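Progress report to the Bestum household support fund
Prepared by Zawadi Nyamweya, 26 Feb 2019

We are at the halfway point of the bedroom and clothing strand, and I'm delighted to say it has gone better than I dared hope when we wrote the application. Of the 28 households that signed up, all have now had at least one home visit, and most have had a second. The bedroom was everybody's first choice, which surprised Traian (he had bet on kitchens!) but makes perfect sense once you have spent a morning looking for a clean jumper.

The method hasn't changed much from the one we described to you. Everything comes out of the wardrobe and on to the bed, gets folded there, and goes into piles before a single thing is put away. We tried sorting straight from the shelves in the first few homes and it was hopeless. People held on to whatever they couldn't see properly. With the bed as a work surface the decisions come much faster, and a firm surface helps too – a sleeping mat of the woven sort is lovely to fold on, far better than a duvet.

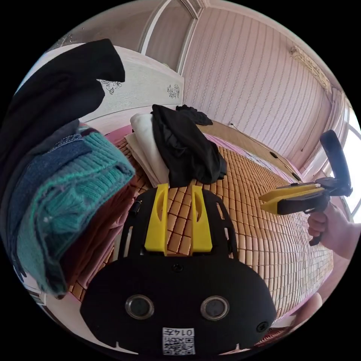 Knitwear and denim have turned out to be the easy end of the job. They stack well, people know at once whether they wear them, and a pile of them going up gives everyone a lift early on. Black clothes are the slow part. Ileana Husar, who leads the visits on the Ponov side of town, now keeps them apart until the end and does them by the window, where you can tell a T-shirt from a pair of leggings without unfolding it. Her visits have been noticeably calmer for it and the others are copying her.

Clothing passed on so far comes to 381 items, all of it chosen by the households themselves. We had set ourselves 410 for this stage, so we are a little short, but two collections were moved into March and I have no worries about catching up. The target for the whole strand stays at 1,000. Towels and bed linen are recorded separately and are not in these figures.

Zachary Lemieux has rewritten the folding sheet that we leave behind after each visit. The old one ran to four pages and I don't believe a soul read it. The new one is a single side, with the sock section moved to the top.

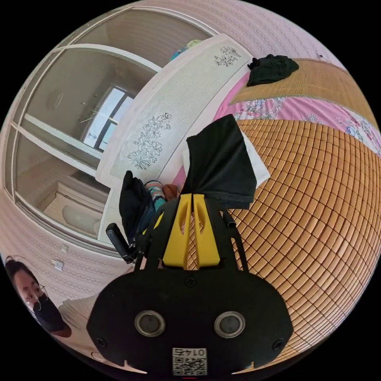 Socks really did deserve the promotion. Small things go astray among the bigger piles, get folded into a towel and vanish for a month, so we now ask people to pair them before anything else is touched. It takes ten minutes and the difference to the rest of the session is wonderful.

Spending is on track. The storage boxes came in under budget and I would like your agreement to move the saving to travel, as the Sönmez estate is two buses away and Alina Matei has been paying part of her fares herself. A revised table is attached.

Still to do before the next report: second visits for the remaining homes, the follow-up calls, and a decision on whether we offer a session on children's clothes. Eleven families have asked for one already and I am very keen.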